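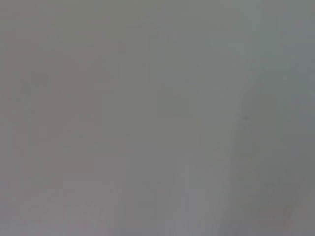 Figure 1. Gray surface at very close range, out of focus.

Kitberg Baskets and Play Fruit
Data card and README, release of 29 May 2026

Summary

Kitberg Baskets and Play Fruit is a collection of still images and short written notes on the putting away of small household and nursery objects. Its subject is the tabletop: an open container, one or more toy foods, and the space between them. The collection was assembled by the Reltska household objects group and is maintained by the same group. It contains 2984 images grouped into 739 sequences. Each sequence has one note, written in English, giving the container and the item to be put away.

The collection is meant for people who study how everyday objects are arranged, named and stored. It may also serve as teaching material in courses on object description.

Contents of the release

images - still images in sequence folders, numbered by sequence
notes - one plain text file per sequence
objects - the object list, with a name, a color and a category for every item
CHANGES - corrections made after the first release in February
LICENSE - terms of use

Sequence numbers are not continuous. Numbers withdrawn during review have not been assigned again, and users should take the list of sequences from the notes folder instead of generating it.

Objects

The object list has two parts. The first covers containers: woven baskets, trays, shallow bins and bowls. The second covers items to be put away, chiefly toy fruit and vegetables. Every item is listed under a plain name that an adult reader would use without training. Toy foods are named for the food they represent, so that a toy peach is entered as "peach, toy" and never as "ball" or "pink object".

Material is recorded only where the maker states it. Woven goods are a frequent source of error here, as strands of plastic and natural fiber can look alike in a photograph. Where the material is not stated, the field reads "woven, unspecified". The same rule applies to soft toys, for which the entry is "soft toy, unspecified".
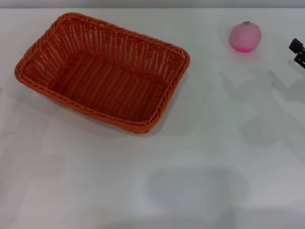 Category B: Open basket, single fruit

Sequences in this category pair one open basket with one toy fruit on a plain tabletop. A representative arrangement has a rectangular orange basket with a braided rim, and a small pink peach with a green stem lying outside it. The basket is set at a slight angle to the table. The note for such an arrangement reads "orange basket, peach, toy, outside".

The position field takes one of the following values:

inside - the item rests on the floor of the container
outside - the item rests on the table
rim - the item touches the rim and is not fully inside
unclear - the annotator could not decide

Annotators were instructed to use "unclear" freely. A single image does not establish whether an item is about to be put away or has just been taken out, and the notes make no claim on that point. Category B holds over 800 images, more than any other category in the release.

Color names

Color is entered with a common word first and a more exact word second, if one is wanted: "orange, burnt" or "pink, pale". The color of a toy with more than one shade is taken from the larger area. Small parts such as stems and leaves have a field of their own. Color words describe the object as seen under the light of the room and should not be matched against a maker's color chart.

Image quality

Sharpness varies across the collection. Close views in which no object can be recognized are kept in their sequences and carry the value "surface only" in the quality field. They should be left out of any exercise that depends on naming objects. A set of 200 images was read a second time by another annotator, and differences were settled by discussion. Most differences concerned the words "basket" and "bin" - the guidance now reserves "basket" for woven containers.

Known limitations

The range of toy foods is narrow and reflects what was on hand in the Dobson and Akeo play sets. Fruit is better represented than vegetables. Plain tabletops predominate, and the collection says little about crowded shelves, drawers or floors. Names follow American usage and have not been checked with speakers of other varieties of English.

Maintenance

Corrections to names, colors and positions are welcome and should cite the sequence number. Changes to the object list are made between releases, and replaced entries are kept in CHANGES with their former wording. Comments bearing on the guidance are reproduced with the author's permission.

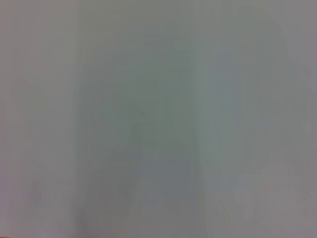 Denise Greenwood writes that the position field should separate an item standing against the outer wall of a basket from one lying well away from it, as both are now entered as "outside". She adds that her own students regularly ask which is meant, and proposes the value "beside" for the first case. The proposal has been accepted for the next release. Existing notes will keep the value "outside" until they have been read again.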